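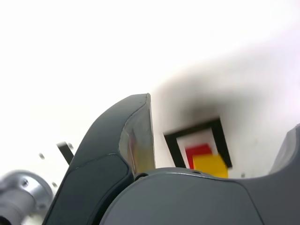 Kesholm, ground floor workroom.

Povholm Shared Workspaces
Walkthrough checklist, Kesholm building
Date: 09/10/2020
Last walkthrough: April
Ratings: OK / FIX / FIX NOW

EXITS AND STAIRS

1. Front exit opens fully from inside. OK
Sticks a little at the bottom. Push like you mean it.

2. Rear exit clear on both sides. FIX NOW
A bicycle, a bag of potting soil and the sign that says KEEP CLEAR, which has come off the door and is now part of the pile.

3. Stair treads and handrail. FIX
Handrail tight. Third tread from the top has a loose nosing. April's sheet says "monitor." It has been monitored, and it is looser.

4. Exit lights on battery. OK
All stayed lit for the full test. New battery in the upstairs hall unit.

FIRE

5. Extinguishers charged and tagged. FIX
Unit 805 is fine. Unit 582 is in the green but the tag is missing, and the bracket has a coat on it. Coats go on the coat hooks – there are plenty.

6. Smoke alarms tested. OK
Kitchen alarm works very well, as anyone who makes toast here can confirm. Please stop putting the shower cap over it.

7. Storage at least 18 inches below sprinkler heads. FIX
Supply closet only. The holiday decorations have reached the ceiling again. Take down the top row of boxes.

ELECTRICAL

8. No extension cords in permanent use. FIX
The one behind the printer has been temporary for two walkthroughs. Outlet requested from building management, request no. 89. No reply yet.

9. Panel accessible and labeled. OK
Breakers are labeled, in pencil, by someone with small handwriting. Bring glasses. Retyping the labels is on my list.

10. Space heaters. FIX NOW
Found 3 under desks. The policy allows none. One was plugged into a power strip, and the strip was plugged into another power strip.

KITCHEN AND RESTROOMS

11. Hot water below 120 F at the tap. OK
Upstairs restroom takes a long time to get anywhere near it.

12. Refrigerator clean, items dated. FIX
There's a container on the bottom shelf dated in April. I did not open it. Whoever does should use gloves.

13. First aid kit stocked. FIX
Plenty of eye wash and triangular bandages, no ordinary Band-Aids. Order two boxes.

14. Floor mats flat. OK
The Magsi suite mat was curling, so it was taped down on the spot.

CARRIED OVER

Drendivico suite: not inspected, door locked, no key on the board. Same as last time. Tenant to leave a key at the front desk before the recheck.

Items 2 and 10 get rechecked first. Bicycle owner, please take the soil too.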